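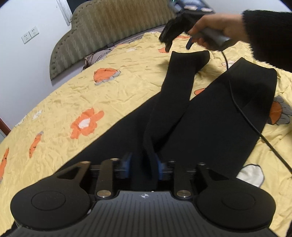
Calloway Home Loan Program: Progress Report for the Pevoto Fund

Prepared by Corinne Crenshaw, program lead
May 2025

Dear friends at the Pevoto Fund,

Thank you again for your patience with our spring paperwork, and for the very kind note that came with the second payment. Cuiping Lu pinned it up over the sink, where all of us see it several times a day. I promised you a proper account of how the wearable supports have been doing, so please pour yourself a coffee, because I do tend to go on!

Where things stand

As you know, your grant lets us lend wearable supports to people in Calloway who would like to try one at home for a few weeks before they commit to anything. We have completed 179 loans since November, and 16 households are on the waiting list as I write. The average loan has been a little longer than we planned (people get attached, and I'm a soft touch on the phone), and that is the main cause of the list.

Laying out and folding

The part of the work I knew least about when we began was the handling between loans. These are awkward things to store. You have a stiff black hub with its two big round pads, then the hinged arms with their silver pivot caps, and then all that long black strap, which would tie itself in knots if you so much as looked away. We tried hanging them from hooks in the closet and the straps slid down behind everything else.

What works best is a bed. Cuiping lays the support flat with the straps stretched out toward the headboard, side by side, and goes over it from the hub up: pads, ridged plate, arms, caps, then the fabric. The yellow bedspread has been a real help with this, since black straps on a dark blanket were very hard on the eyes by late afternoon. Any cable gets moved clear before the straps are folded. It takes her a good while, and I have stopped trying to hurry her.

We now ask borrowers to do the same thing on their own beds before they pack up for return, and the one-page sheet we wrote for them has cut down wonderfully on tangles.

Money

Of this period's payment, $1,070 went to storage bins, labels and replacement straps, and $202 to printing the sheet. Delivery costs came in as planned. The Voltby order for spare pads is delayed and I have carried that line over, with your permission.

What comes next

We would like to shorten the standard loan by a week and see whether the waiting list eases. Cuiping also wants to redo the sheet in larger type, and I think she is right. I will write again once the Voltby order is in.

With warm thanks from both of us,

Corinne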